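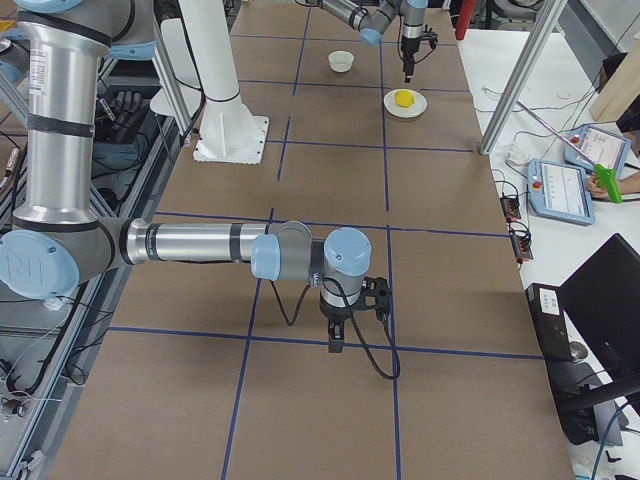 Why we should keep paying for evening classes

My local council wants to stop funding evening classes for adults. The proposal went out in June and runs to 100 pages, of which five deal with the classes. The case it makes is simple. Fewer people enrol than they used to, most courses do not lead to a qualification, and anyone who wants to learn bookkeeping or Italian can do it at home on a screen.

I think the council is wrong, though it has its facts straight. Enrolment has fallen. Last year 623 people in Elavside signed up for a class, against more than 1000 before the fees went up. The report gives both figures and says nothing about the fees. If you raise the price of bread and sell fewer loaves, you cannot then say that people have gone off bread.

The point about qualifications bothers me more. Somewhere along the way we decided that a course is only worth public money if there is a certificate at the end and a better job after it. I took upholstery for two winters at the old school in Ostodby. I did not become an upholsterer. I did learn to strip a chair back and do it up again, and I have not thrown one out since. No one at the council has a column for that.

Kirsten Campbell taught that class. She also taught curtain making, and before that she worked in a furniture shop. She was paid for two hours a night and was usually there for three. When I rang her about the proposal she was less cross than I was. She said numbers go up and down, and that what finishes a class is moving it to a different building every year so that people lose track of it. I had not considered that, but it is true of mine. We had three rooms in two winters, one of them with chairs made for seven-year-olds.

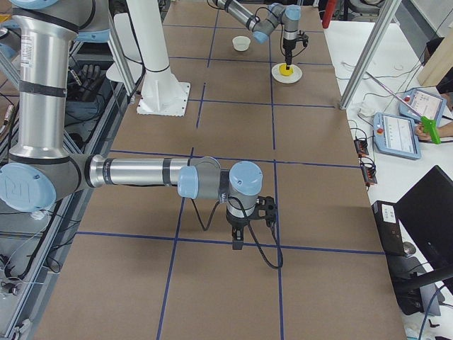
Work table marked out in squares with dark blue tape.

As for learning at home, I have tried it. I paid for a bookkeeping course and got as far as the fourth lesson. Some people finish these things and I admire them. My neighbour Azlan Majimbun learned enough Italian from his phone to argue with a hotel. But he already spoke two languages and knew how to study. The people who gain most from a classroom are often those who left school early and did not like it there, and they are the least likely to sit down alone with a laptop after work.

There are savings to be had. Enrolment could be handled by the libraries, which already have the staff and the opening hours. Classes could share one building - the same one each year - and the fee could go back to what it was, with the full price charged to those who can afford it. None of this is in the report.

The council is taking comments until the end of November. They can be sent by post or handed in at any library, and they do not need to be long.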